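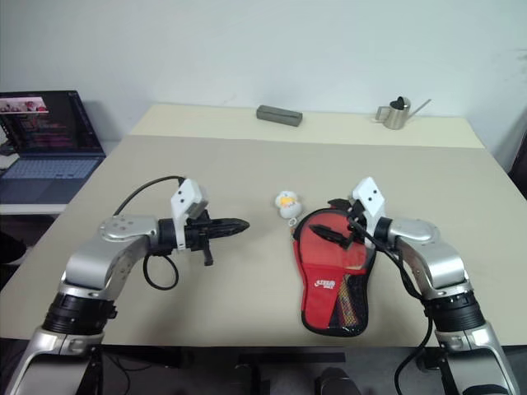
Turkdale pudding is a steamed suet pudding filled with stewed plums and served with a thin custard. It takes its name from Turkdale, a farming valley whose main village, Pudville, has held a pudding supper every July since the end of the war. The dish is also called plum cloth or, in older cookbooks, Turkdale roll.

Origin

The earliest known recipe is in a handwritten household book kept by Glenys Ifans, a farm cook in the upper valley. Her version was boiled in a floured cloth and contained no sugar, the sweetness coming from dried plums soaked overnight in cold tea. Cooks in Pudville later moved to a lidded basin, which gave the pudding its present domed shape. A similar pudding made with damsons is found in neighboring valleys, and it is not clear which came first.

Preparation

The crust is made from flour, shredded suet, baking powder, salt and cold water, mixed to a soft dough and rolled out while fresh. Two thirds of it lines a greased basin. The plums are halved, pitted and cooked with brown sugar and a strip of lemon peel until they begin to break down, then cooled before filling. The remaining dough forms the lid. The basin is covered with pleated parchment and foil, tied with string, and steamed for 2 hours. Some cooks allow an extra 90 minutes for a large pudding, which gives a darker crust.

The pudding is left to stand for 7 minutes before it is turned out. Custard is poured around the base and not over the top.

Variations

Leemans, a bakery in Pudville, sells a baked form in a shallow tin, with butter in place of suet. It keeps longer than the steamed pudding but has a drier crust. The Selletti version, named for the café that first served it, adds ground almonds to the dough and uses plums cooked in red wine. Apple and blackberry fillings are common in the fall, though the results are not usually sold under the Turkdale name.

In print

The food writer Ynyr Trevor included the pudding in his collection Suet and Steam, where it appears as recipe 532. Trevor gave the filling as fresh plums only and described the tea-soaked kind as "heavy going." In a newspaper column of December 12, 1999, he withdrew the remark and printed the Ifans recipe in full, with the quantities converted to cups.

See also

Steamed pudding
Suet
Damson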